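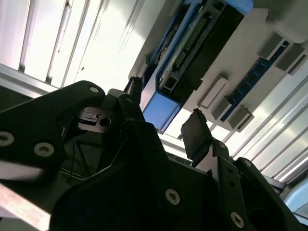
Figure 11.1 Overhead light panels and a ceiling-mounted equipment housing, seen from below.

Chapter 11
The Ceiling as a Work Surface

Most plans for a workroom start with the floor. The benches are drawn first, then the doors, then the shelves along the walls. The ceiling is often left blank until the electrician asks for a drawing, and by that time many of the useful choices are gone.

In this chapter we treat the ceiling as a surface that holds things, in the same way a bench does. Lights are the most common of these things. Many rooms also carry equipment housings, cable trays, air ducts, and pull-down outlets. In Figure 11.1 the lights and a housing share the same overhead area. When two kinds of fixture are this close, the planner has to think about both together: how the light falls, how a person will reach the parts, and what must be switched off during a repair.

Light from above

A bank of panels gives a broad, even light and softer shadows than a single bulb. It does not remove shadows. Anything hung between the panels and the bench blocks part of the light, and so do the head and shoulders of the person working. Dark, flat surfaces also look very different from bare metal under the same panels. A matte black plate may show little more than a faint highlight along one edge, while a bright screw head an inch away stands out clearly. Keep this in mind when you choose a bench color or decide where small parts will be sorted.

Glare is a separate problem. It usually goes unnoticed by someone looking down at a bench and becomes obvious when the same person looks up to reach a fixture. Section 11.2 gives a simple way to check for it from a standing and a seated position.

Equipment overhead

Placing equipment on the ceiling frees the bench, but every later job on it is done with raised arms. Before choosing a spot, write down who will service the equipment, how often, and from what kind of ladder or platform. Leave room for the cover to open. Label both ends of every cable before the cover goes on.

Exposed connectors need special care. Pins on a header strip bend easily, and dust settles on any part left open. Where a module is mounted without a full cover, the cleaning plan should say how it is to be dusted and by whom.

The Trembridge workroom

The problems at the end of each section use one room, the Trembridge workroom, whose plan is printed on page 434. It was drawn by Tuva Westerberg for an earlier edition and has been changed only to add the second door. The scale is 1 to 100. You will need a ruler, a pencil, and a copy of the plan for each of the 5 problem sets.

Before you begin

Look up at the ceiling of the room you are in and sketch it from memory after you leave. Mark the lights first, then anything else that is fixed there. Go back and compare the sketch with the room. Keep both the sketch and your corrections, as you will use them again in Section 11.3.

11.1 Drawing a ceiling plan

A ceiling plan is drawn as if the ceiling were reflected in a mirror laid on the floor. Left and right on the ceiling plan then match left and right on the floor plan, and one sheet can be placed over the other.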